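Last updated: October

Driken House shared kitchen: my monthly safety check

I do this one with a mug of tea in hand, usually at 8 in the morning before the breakfast lot come down. Comments are mine, so grumble at me and no one else!

[x] Smoke alarm. Loud as ever. Battery is fine.

[x] Fire blanket. On its hook, tabs hanging down where you can grab them. Somebody had hung a tea towel over it (please don't).

[ ] Extinguisher, tag 3235. Pressure needle is in the green but the service label has peeled off, so I can't pass it. I've asked Loltden for a new one.

[x] Gas hob. All rings light first go. The back left knob is stiff, so push it in properly before you turn it.

[ ] Kettle lead. Slightly scorched near the plug. I've taken it away and put the spare out, and the spare is slow, sorry.

[x] Fridge. Reading 4 degrees, lovely. The seal could do with a wipe.

[x] Floor. Dry, no lifted edges. The mat by the sink has been swapped for the Makori one with the rubber back, and it's so much better!

[ ] Back door. Opens from inside without the key, but the recycling was stacked against it again. This is our second way out, people.

[x] First aid box. Plasters topped up, burn gel in date. Receipt 229 is in the folder.
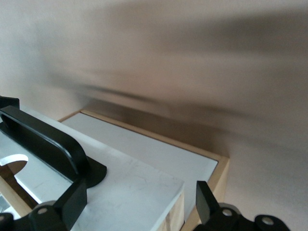
[x] Worktops. Clear enough. Knives were back in the block, which made my morning, and the chopping boards had been stood up to dry.

[ ] Under the sink. Bleach and descaler were side by side with the lids loose. I've tightened both and moved the descaler to the top shelf. I'll look again next week.

Three of the four fails are quick jobs and I'll do those myself. The extinguisher has to wait for the Loltden visit.

Related:
Skoltance boiler cupboard check
Laundry room check
What to do if the alarm goes off

Questions? Kitchen desk, extension 498 | Back to top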